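Vamia Room 2: Table and Backdrop
Last updated: December

Room 2 on the Grerkutthorpe side of the building is back in use. The work took most of the fall, with a long gap while we waited on the new top for the main table. Femke Verbruggen drew up the layout and Sotiris Vrettos did the fitting. This page covers the back of the room. The front half, with the shelves and the sink, will get its own page when the doors are on.

The old table was pale and shiny and threw light back at anyone working there. We asked Kokkinos for a matte black top and a plain green backdrop to go behind it. The top is 182 cm long and was ordered in one piece, so it had to come up the main stairs. The elevator is too small. 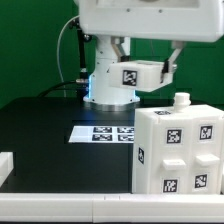 Black tabletop with the green backdrop behind it. The thick black cable runs along the back of the table.

Evangelia Balaskas picked the green from a set of sample cards. She went with one of the flatter ones and has a spare card in the office if anyone needs to match it later.

Total cost for the table and backdrop came to just over 1,000 euros, of which 600 was the top. Delivery was 70 and is included in that. The two stools were moved from Room 1 and cost nothing.

A few notes for people using the room:

Please wipe the table with a dry cloth only. Spray cleaner left streaks on the sample piece.

Don't tape anything to the backdrop. There is a pinboard by the door for notices.

The room can be booked through Consuelo Huamán, mornings or afternoons. The key stays at the front desk and goes back there by 6 p.m.

Still to come are a blind for the side window and a second wall outlet near the door.

Recent galleries
Zamel storeroom shelving
Room 1 before and after
New flooring in the hallway
Front desk and mail slots

Contact: Vangelis Sfakianakis, Vamia office | © Vamia | Back to top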